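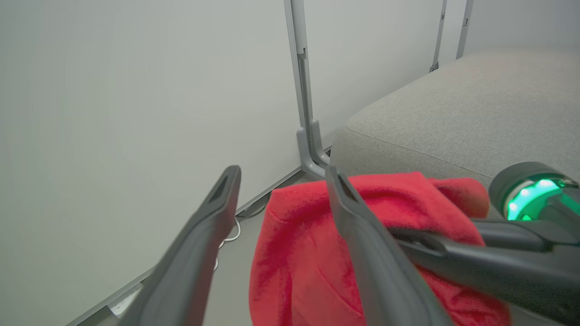 Wrist camera, red fleece at the front of the gray seat, fingers angled in.

2021-11-25
Gripper build, shared shop, back bay

Goal for the session: get the fingers to pick up the fleece by a fold and let go of it again without dragging. Cloth is still the worst thing we have tried. The blocks and the foam were fine with the October settings and I left those alone in a separate profile (Gesum, slot 7) so Janaína can go back to them.

Changes since the last entry:

Finger tips reseated. The left one had crept on its mount and was closing a hair ahead of the right. Loosened both, closed them on a feeler gauge, tightened again. They meet square now with no load. Have not checked them under load.

Close speed cut by half in the controller. Grip limit is 520 in Undedari's own units, whatever those are. The manual has a table for the larger model only. I wrote to Dunleavy, where we bought it, and have no answer yet.

Camera firmware is unchanged. I reloaded the old calibration file and the tip positions landed where they should, so I did not redo the board.

Runs

Did 14 pick attempts on the fleece, all started from the same arm pose, cloth shaken out and dropped by hand between runs. Good lift on seven of them. The misses were nearly all the same: one finger comes down on top of the cloth, pushes the fold flat, and the other closes on almost nothing. Twice the fleece came up an inch or so and slid back out.

The bright red is easy for the color mask, no trouble there against the gray. Depth is worse. The pile on the fleece gives a fuzzy top edge and the height estimate jumps between readings, so the approach stops high one time and low the next. I averaged five readings before the move and that steadied it somewhat. Costs a short pause each run, which I can live with.

Step 3188 in the log is the one to look at if anyone wants to see the bad case. The close command goes out before the wrist has settled. I think this is a wait missing in my script and has nothing to do with the hardware – I added a settle check afterward but only got to try it on the last two runs. Both were good. Two runs is not much.

Also tried coming in with the wrist turned a quarter so the fingers straddle the fold. Better grip, but the wrist cable gets tight near the end of the turn. Needs a longer loop or a clip farther up the arm before I do that again.

To do
– longer wrist cable, check the drawer under the Workivgate bench first
– settle check into the main script, not just my copy
– rubber pads on the tips, thin ones, keep the slots clear
– same runs with a thin cotton cloth
– ask Janaína Vieira whether her height filter works on fleece

Arm parked and powered down. Logs are on the shop drive under the fleece folder. I saved the slow close settings as a new profile, so reload the old one before running blocks.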